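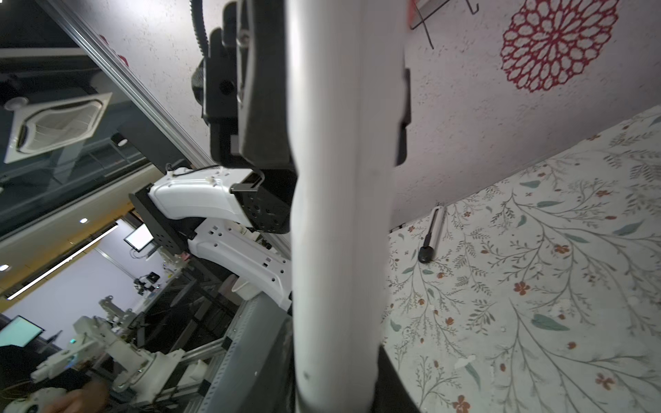

Open day at the Margaritis textile works, Stonstead

September 21, 2015

The Margaritis works opens its doors to the public one day a year, and this time I made the drive. The mill is on the river side of Stonstead, past the feed store. Parking is in the field across the road. Admission was free, but you had to sign in at the gate and take a numbered sticker. Mine was 138.

Tours left from the old loading dock. Ours started in the dye house, where cotton is colored in long steel tanks. The floor slopes to a drain down the middle, so wear flat shoes. We were told the deep red takes the longest because it goes through the tank twice. Samples from each pass were pinned to a board.

Next was the weaving shed. It is loud and they hand out ear plugs. Most of the looms were stopped for the day, with two left running so people could watch. One was making a plain curtain lining called Flikelel, which the mill has sold since it reopened. The other had a striped ticking on it.
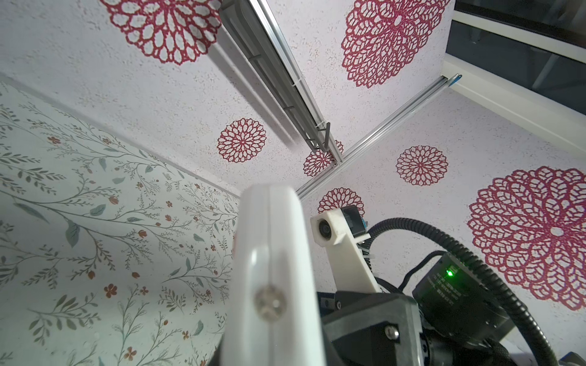

2 min read

The pattern room was my favorite stop. Old designs are kept in flat drawers, 234 of them, and visitors could open the bottom two rows. I saw ferns, ships, a lot of roses and some round medallion patterns. The paper is brittle and you have to wear the cotton gloves.

Lunch was in the canteen. Soup and a roll, or a cheese sandwich. The line was long at noon and short by one.

The mill shop sells remnants by weight. I bought a piece of Jillasus, a heavy weave meant for chair seats, and a bag of offcuts for quilting. The register takes cards now, which it did not in July when I stopped in for thread.

The last tour leaves at three. There are stairs up to the pattern room and no elevator. The dye house and the shop are on the ground floor.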